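Hukby Narrow Shelf, wall mounted

Home / Bathroom and laundry / Shelves / Hukby

Price: $156 including GST
Colour: white, grey, dark green
Availability: in stock at our Lostville workshop
Delivery: Australia only

The Hukby is a narrow shelf for small bathrooms and laundries, where a normal cabinet would take too much of the room. It is made from folded steel with a powder coating. We designed it for the wall beside a basin, but many customers have put it behind the laundry door, and one guest house has it in all the corridors for small plants.

The inside depth is 83 mm. We tried several depths before this one. A deeper shelf was comfortable to use, but in a small room the shoulder touches it when a person turns from the basin. A shallower shelf looked very elegant and was not good for anything except toothbrushes. With 83 mm you can put one row of bottles and jars, and you can always see what you have.

Along the front runs a rail of 50 mm. It holds bottles with a narrow foot, and it still lets you read most labels. The rail is rounded on the top edge. The corners are welded and then ground by hand, so please do not be surprised if one corner is a little softer than the other.

The space between the levels can be changed. On each side there is a row of holes, and the levels hang on two hooks. You lift the level, pull it forward and hang it in another place, without tools. Please take off the bottles first! The lowest level should stay where it is, as it keeps the two sides parallel. 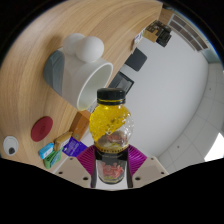
Clear bottle with a black screw cap, yellow beads in the upper part and a dark label.

For bottles with a pump, measure to the top of the pump when it is open. Many people measure it closed and must move the level again in the evening. For bottles with a screw cap, leave a small space above for the fingers, otherwise you have to tilt the bottle over the rail each time.

Mounting

The shelf comes in one box with screws, wall plugs for brick, two spacers and a paper template. Hold the template to the wall with tape, check it with a level and mark the four points. On plasterboard the supplied plugs are not suitable. Use anchors which are made for plasterboard, or find the studs. On tiles, start the drill slowly and without hammer function until you are through the glaze.

The spacers are for walls where the tiles finish halfway up. Put them behind the upper screws and the shelf will hang straight. If your wall is tiled to the ceiling you do not need them.

Renters sometimes ask us for a version with adhesive. We do not make one. The empty shelf weighs 1,958 g, and with full bottles it becomes much heavier, so we prefer screws.

Care

Wipe with a soft cloth and warm water with a little dish soap. Scouring powder will make the coating dull, and strong bleach can leave marks if it stands on the metal overnight. Each level has small drain slots at the back. Hair and soap collect there after some months, and an old toothbrush cleans them well.

If the coating is scratched to the metal, dry the place and use the touch-up paint, which you can order in the same three colours. In houses near the sea please do this soon.

Specifications

Material: folded steel, powder coated
Inside depth: 83 mm
Front rail: 50 mm
Weight, empty: 1,958 g
Levels: adjustable, except the lowest
Fixing: four screws, included
Assembly: hooks only, no tools for the levels
Suitable for: bathroom, laundry, pantry
Not suitable for: inside the shower, outdoor use

Goes well with

Makokha towel bar. Same steel and same colours. It can hang under the Hukby if you leave space for the towel to dry.

Extra level for Hukby. For people with many small jars. Supplied with hooks.

Questions from customers

Can I put two shelves side by side?
Yes. Leave a gap as wide as one finger between them, or you cannot lift the levels out.

Is the dark green the same as on the older Hellum hooks?
No, the hooks were a little more blue. We changed the powder supplier and the old tone is not available any more.

Can it stand on the floor?
No. The back is open and it would fall forward.

Do you make other sizes?
Only the width can be changed, for orders placed before December. Write to Shiyu Ding in our workshop with your measurements and a simple sketch. Special widths cannot be returned.

Returns

You can return an unused shelf in its box. If something arrived bent or a screw is missing, please write to Ismail Mansour with your order number and a photo of the damage, and he will send the part. Orders received before 2 pm are packed on the same working day. Pick-up from Lostville is possible, but send us a message first, the workshop door is often closed when the grinder is running.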